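Checkliste Sicherheit, Tag der offenen Tür, Standort Meltitz
Vorführung Roboterarm, Halle 7
Geprüft von: Gaspard Huet
Zweite Prüfung: Senga Dunbar

1. Not-Halt am Bedienpult
In Ordnung. Zweimal gedrückt, der Arm ist beide Male sofort gestanden.

2. Absperrung um die Zelle
Mangel. Das Band hängt beim Eingang zu tief, Kinder können darunter gehen. Herr Dow bringt bis zur Öffnung feste Gitter.

3. Besuchergruppen
Höchstens 24 Personen pro Gruppe, dazu zwei Begleiter von uns. Die Gruppe von der Firma Brandel hat 35 Personen angemeldet und muss also geteilt werden. Bitte Frau MacKinnon informieren.

4. Fluchtweg
In Ordnung. Der Karton mit den Prospekten von Penia ist dort gestanden, ich habe ihn weggestellt.

5. Kabel am Boden
In Ordnung nach Korrektur. Die Kabelbrücke war nicht ganz geschlossen.

6. Geschwindigkeit des Arms
Reduzierter Modus ist eingestellt und mit Passwort gesperrt. Das Passwort haben nur Hamish Shearer und ich.

7. Simulation am Bildschirm, Aufgabe Badezimmer
In Ordnung. Der Franka-Arm hält den weißen Becher über dem Deckel vom Spülkasten, die kleinen Gegenstände auf dem Deckel sind gut zu erkennen. Der Bildschirm ist an der Wand verschraubt.
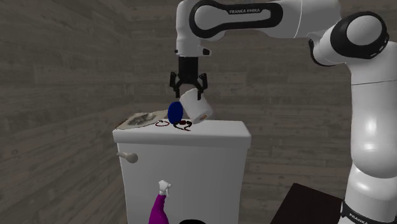
Dürfen Besucher den Roboterarm selber steuern?
Besucher dürfen nur in der Simulation steuern. Am echten Arm steht immer eine eingewiesene Person von uns.

8. Erste Hilfe
Kasten vollständig. Das Schild fehlt noch, Bestellung bei Lindsay ist gemacht.

Offen bleiben Punkt 2 und das Schild aus Punkt 8. Nachprüfung um 8 Uhr, vor der ersten Gruppe.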